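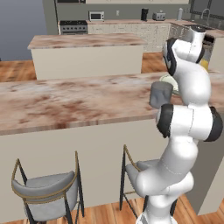 Residents of Stostedthorpe who keep a games console in a shared room are asked to observe the following guidance, last reviewed on April 1, 2024.

## Placing the console

Stand the console on a hard, level surface and leave clear space at the back and sides. Do not place it on carpet or inside a closed cupboard. Dust the vents with a dry, soft brush — never a damp cloth — and unplug the unit first.

## Controllers and small parts

Wipe controllers after use with a barely damp cloth and dry them at once. Spare batteries should be kept apart from coins and keys. Memory cards and thumb grips are easily lost, and a shallow dish near the television will hold them. 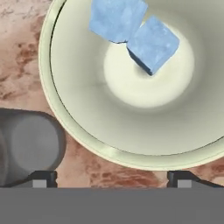 *Light blue cubes in a cream-coloured bowl.*

Discs belong in their cases. Hold them by the edges and wipe from the centre outwards. Drinks should stay on a separate table, well away from the console and its leads.
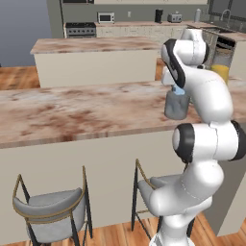 ## Leads and sockets

Label each plug at both ends. Coil spare cable loosely and fasten it with a fabric tie. Do not run leads under rugs or join one extension lead to another.

Questions about sockets in the Bedstead building should be put to Halvard Hovland, room 22.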